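# Load

The machine at 103 Vestergaard had a fixed routine, and Preben Hedegaard had written it down. The sheet was taped inside the door of the utility room at eye level. It had three headings: Before, During, After. Under Before there were more lines than under the other two together.

He had been a calibration technician for 30 years, most of them at Grirnthorpe, where he tested pressure gauges for the dairy plants. A gauge came in, it was mounted on the bench, it was brought up to load and down again, and the readings were entered in two columns. If the columns agreed within tolerance the gauge got a green tag. If they did not, it got a red one and went back. He had liked the work. He had not been asked to have an opinion about any gauge.

The washing machine had been bought in the spring his wife moved to the care home in Sevesum. The old one had leaked at the pump, and she had always run it, so he had no attachment to it. The new one came with labels on the front. Several he could read and several he could not. The small sticker on the right side was in Chinese. He had asked the supplier for a translation and received a sheet for a different model, with a drawing of a drain hose that ended in a wall. He kept it in the drawer with the warranty.

The first line under Before said: Open door fully. The second said: Turn drum one full revolution by hand and listen. The third said: Look in drum. He did these in order each time. Once, in July, the second line had produced a sound, a light tick at one point in the turn, and he had found a shirt button lodged at the lip. The button was in the drawer as well.

At ten past six in the evening he opened the door fully. 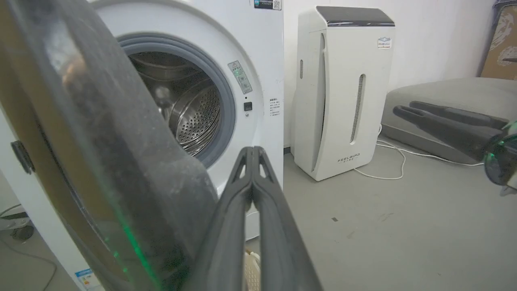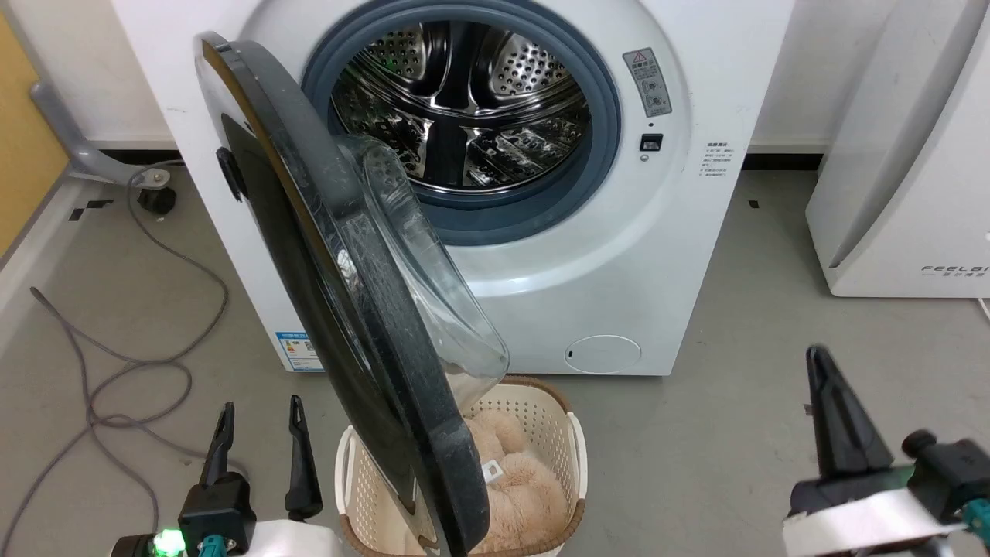
The item for washing had belonged to Endus, who was a dog of medium size and had died in the winter. It was listed by the manufacturer as a bed. Endus had used it as a bed for nine years, and for the last of those years had used it for most of the day as well. After that it had been in the hall, then on the shelf in the hall, then in a bag. Preben had taken it out of the bag that afternoon and put it in the basket. The basket was his wife's.

He had received a telephone call at noon. The woman who ran the activities at the home in Sevesum said that his wife had been asking where the dog slept. She asked it in the mornings, and again after lunch. The staff had told her different things. One had said the dog was at home, and one had said the dog was outside. The woman said that in her experience it sometimes helped to have an object. She asked if there was an object.

"There is a bed," he said.

"Is it clean?"

He said that it would be.

The tag on the bed had symbols on it. He put on his reading glasses and bent over the basket. A tub with one bar beneath it, a triangle with a cross through it, a square with a circle in it, and a number, which was 30. He went to the sheet on the door and found the program that corresponded. He had ruled the table himself. The program was for delicate items and ran at a reduced spin.

He did the second line. He put his palm on the inside of the drum and pushed it around. It made the sound it was supposed to make.

He did the third line.

There was no fourth line about the item itself. He had not written one. He had assumed that whoever stood there with a load would put it in. He picked the bed up out of the basket with both hands, and it was lighter than he had estimated. There was hair in it. The hair was darker than the pile and shorter, and it had worked down to the backing, where the vacuum cleaner had not reached.

At Grirnthorpe there had been a procedure called As Found. Before a gauge was cleaned or adjusted in any way, its condition was recorded: dirt, damage, the reading it gave when it arrived. The reason for this was that afterward the information was gone. A customer might want to know how far out the gauge had been during the months it was in service, and the only moment at which this could be established was before anyone had improved it. Young technicians skipped it. They saw a dirty gauge and they wiped it. He had sent one of them home over this, and on reflection he thought that had been correct.

He put the bed back in the basket and fetched a pencil.

On the back of the supplier's sheet, the one with the hose and the wall, he wrote: As found. Under it he wrote the weight, which he took with the hanging scale from the garage. He wrote: Depression at center, left of middle. Pile flattened there. He wrote: Hair, dark, mostly at one end. He thought about which end it was. It was the end that had faced the kitchen. He wrote that down. He lowered his face to the pile and raised it again, and wrote: Odor present. He crossed out present and wrote: Odor as before.

He took some of the hair from the backing with tweezers and folded it into a square of paper. He put the paper in the drawer with the button.

Then he loaded the drum. He spread the bed evenly against the back and sides, as the sheet on the door required for bulky items. He checked the gasket for trapped fiber and closed the door. It latched. He measured the detergent to the lower mark, selected the program, and pressed start. The lock clicked. Water came in.

He moved the kitchen chair into the doorway and sat on it. The sheet said, under During, that the machine should not be left unattended, and he had always observed this. Behind the glass the bed darkened and went heavy, turned over once, and settled.

The bus to Sevesum left at 9:40 in the morning. Air drying took a night if the radiator in the hall was on. He got up and turned it on, and came back, and sat down again. The drum reversed.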